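Peka (software)

Peka is a grasp planning and arm control package for tabletop robots. It takes in camera images, works out where the objects are, picks a grasp for each one and

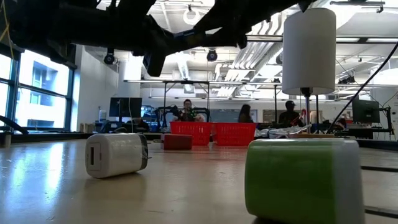 sends the arm a path that gets there without knocking anything over. It was first written in Skekthorpe as a add-on to the older Lekus motion library and later became a package of its own, although it still reads Lekus configuration files.

Overview

Peka runs as 4 processes that pass messages to each other: perception, grasp ranking, path planning and the control loop. Any one of them can be stopped and restarted while the others keep going, a feature users are very fond of, as a crash in perception does not drop whatever the gripper is holding.

Perception

The perception process fits simple shapes to the depth data: boxes, cylinders and open containers. Cylinders get the most attention in the code, and deservedly so! A can standing up and the same can lying on its side call for quite different grasps, and one lying down may roll if a finger touches it early. Peka estimates the long axis first, then the radius, and closes both fingers across the axis at matched speed. Shiny tabletops were a known weak point in early versions, where streaks of reflected light showed up as thin false objects. Version 2 added a filter that throws out any shape with no measurable height.

Baskets with grid sides are treated as solid walls for planning, even where the depth camera sees through the holes. The interior is kept as free space so that the arm can reach in from the top.

Planning and control

Candidate grasps are scored on reach, finger clearance and the room left for the wrist. By default the planner looks at 75 candidates per object and keeps the best few. Paths are then built backward from the grasp pose, a lovely trick carried over from Lekus that makes the last stretch of the approach straight and slow. The control loop runs at 300 Hz and will hold the arm in place if a new target arrives late.

Tooling

Luik is the viewer that ships with Peka. It draws the fitted shapes over the live camera image and lets the user scrub back through a recorded run, with the rejected grasps shown in gray next to the score that sank them. Logs from Luik can be replayed into the planner with no arm attached.

Limitations

Clear plastic remains difficult, and soft bags are not supported. Cables are left out of the collision model unless they are drawn in by hand.

See also

Lekus
Luik
Motion planning
Grasp synthesis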